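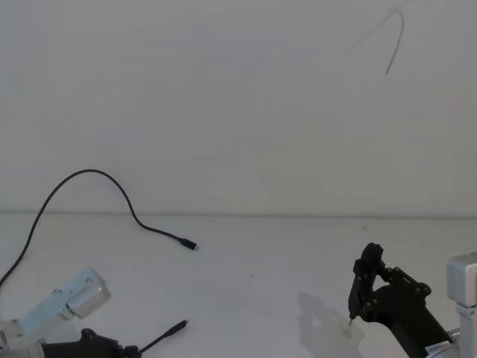 El banco de dos brazos del taller compartido Verkwood sigue adelante. La mesa blanca ya está fijada al suelo y los dos brazos quedaron atornillados a ella a finales de febrero. Falta ordenar el cableado, que es en lo que estamos ahora.

El ejercicio de este mes se llama Plallia y consiste en manejar cables cortos con conector: cogerlos de la mesa, orientarlos y mantenerlos quietos mientras el otro brazo trabaja. El programa de control corre en un ordenador de segunda mano comprado en Curham por 935 euros, pantalla incluida.

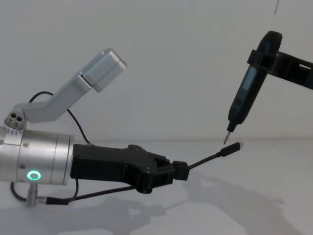 La parte más lenta es la calibración. Cada brazo tiene su propio origen de coordenadas y hay que repetir el ajuste cuando se cambia un dedo o se aprieta un tornillo de la pinza. Para las piezas de recambio hemos reservado roughly 1000 euros del presupuesto anual.

Quien quiera usar el banco debe apuntarse en la hoja de la entrada y dejar los brazos en reposo al terminar. Los archivos de las piezas impresas están en la carpeta Ugwu del servidor. La próxima jornada abierta será en mayo; la fecha saldrá en el siguiente boletín.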